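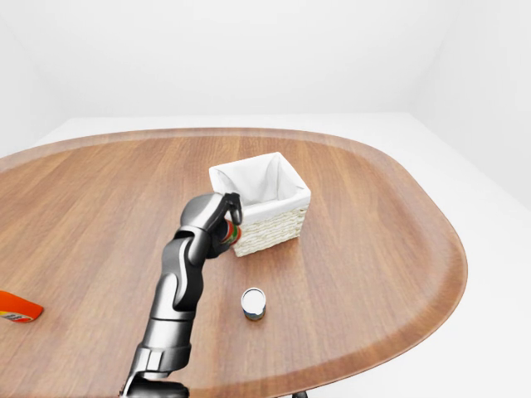 Do you need a finished arm before you can start teaching it to move things?

A simulated arm is enough for the first several weeks. You can write the control program, set up the table and objects, and find most of your mistakes before you buy a single motor.

Chapter 4
Rehearsing the Build in Simulation

The arm in this book was designed at Jibrin, a shared workshop with one long bench and a small metal lathe. Ravindra Lodhi wrote the control program there while the parts for the real arm were still on order. His task was simple to state: pick up groceries from a table and put them in a basket. This chapter follows his notes and uses the same task.
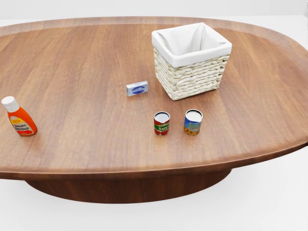
Dreltusska, August

The table model is loaded and the objects stay where I put them. Basket toward the back right, ketchup on the left, tomato sauce and alphabet soup in front of the basket. I also added a small flat box, which needs a different grip from the cans. Each run is capped at 1,000 steps so a stuck arm doesn't tie up the computer all night.

Lodhi logged 2,148 runs on his first version of the program. Of these, 502 ended with the object inside the basket. He kept the failed runs and sorted them by the step at which they went wrong, and most fell into two groups: the fingers closed too early, or the wrist met the basket on the way over.

4.1 What You Will Need

You will need the Iklow simulator, installed as described in Chapter 2, and the arm file you saved at the end of Chapter 3. Set the tabletop height to match your own bench. Place the basket first, then the objects, and leave enough room between them for the open fingers.

Save the layout under a new name before running anything. Section 4.2 begins with the reach test.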